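We use cookies to keep you signed in and to remember your settings. By continuing to browse you accept this. OK | More info

Skilura five-finger hand, evaluation kit – worth the money?
Posted November 26, 2018 by b_tichy

We have had the Skilura hand evaluation kit for 12 weeks and I have to tell my manager whether we buy or send it back. The kit is the hand, the fabric glove cover, the wrist adapter and a software license tied to one PC. Our use is mixed picking at low speed, soft goods and produce shapes, into baskets and small bins.

What I like: it mounted on our arm without any machining, and the hand holds a pose well. What I don't like: the thumb needs to be homed again after every power cycle, and the license dongle is a pain. Anyone here running one for longer than a trial?

Branislav

---

charvat_v wrote:

We bought one in June. Mechanically no complaints. The glove cover is the weak spot. Ours wore through at the index fingertip after 882 picks, and a replacement took three weeks to get here. Ask them for spare covers before you sign anything.

For baskets I would look at a two-finger gripper first. It costs less and there is a lot less to tune.

---

zofie.s wrote:

I disagree with Vojtěch on the two-finger advice. We tried that on round fruit and spent more time on approach angles than we ever spent tuning a hand. If every item is a box, fine. With a banana one minute and an apple the next, I want the extra fingers.

Agree on the covers. Order spares.

---

charvat_v wrote:

Did you try soft pads on the two-finger? Most of the round fruit problem goes away with pads. I still think people buy five fingers because it looks good in front of visitors.

---

zofie.s wrote:

Yes, two kinds of pads. Better, still not good enough for us. Your parts may be easier than ours.

---

jbalaz wrote:

Does the kit come with any pick routines or do you write everything yourself? The Plornari one we looked at had a decent library, but support was slow and they wanted a yearly fee for updates.

---

b_tichy wrote:

There is a small library. Pinch, wrap, and a "tripod" grasp that I haven't found a use for. You pick one, teach the approach, and set a closing force. The manual covers the first two well and the third in half a page.

On my own test list I have 74 picks logged so far, mostly wrap. I won't post a success rate yet, as I changed the force settings halfway through and the numbers from before and after don't belong in one table.

Vojtěch, fair point on cost. I have a quote request in with Vekunberg for a two-finger with pads, so I can put both prices in the report.

---

hubacek_st wrote:

What does your test layout look like? We are setting up something similar and I keep going back and forth on how much to put on the table at once. Also curious how close you place things to the basket.

---

b_tichy wrote:

Simple on purpose. Two items and one basket, with a wire cube at the back as the shelf position. I keep the red one tight against the basket because that is where I expect trouble with finger clearance. The banana gets more room.

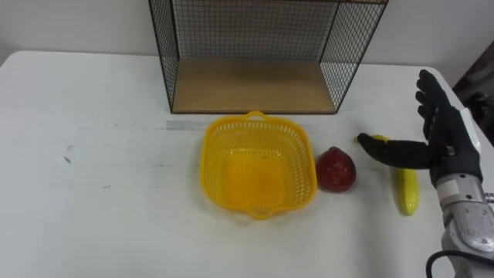
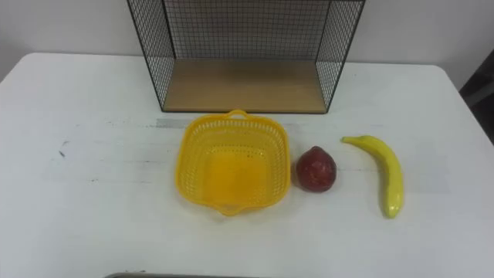 Basket, red fruit and banana in front of the wire cube. The hand is at the banana in the first one.

---

hubacek_st wrote:

Thanks, that helps. I would add a second run with the banana turned sideways. Stem toward the shelf is the easy direction if your arm comes in from the right.

---

b_tichy wrote:

Good idea, adding it to the list. I'll post again when the Vekunberg quote is in – they said by the end of next week.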